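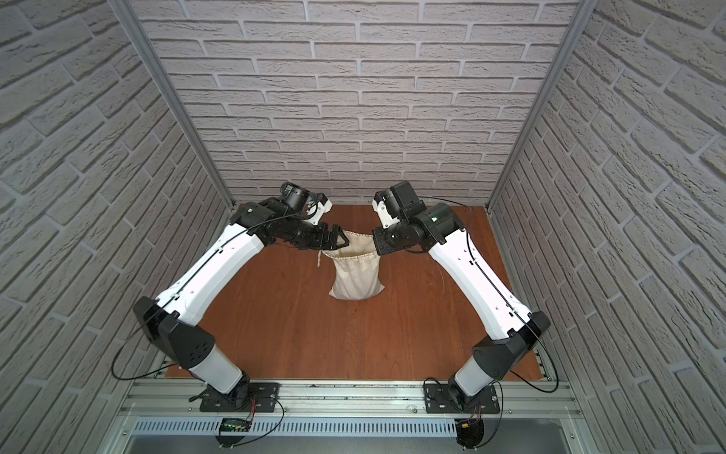
Two arms holding open a cloth drawstring bag, one gripper on each side of the rim.

Riltness Open Day recordings

README

Thank you for downloading this! These are the recordings from our February open day at the Colley building, when we opened the doors to neighbors, families and a very patient school group, and let them watch the two arms work with cloth bags (visitors picked the bag, we ran the arms).

What you get
617 episodes, 26 of them set aside for testing. Each one is a single try, good or bad, and we left the bad ones in on purpose. The file called outcomes.csv tells you which is which.

How the day went
We ran two sessions, with a long break for sandwiches in between. Most of the questions were about the grippers, and one little boy wanted to know if the arms ever get tired, so we let him press the start button for a while. Episodes from the second session have an "s2" in their names.

Known problems
Five episodes have no joint readings. Please skip them when training.

Contact
Pavithra Kartha looks after the files and is always glad to hear what you've done with them.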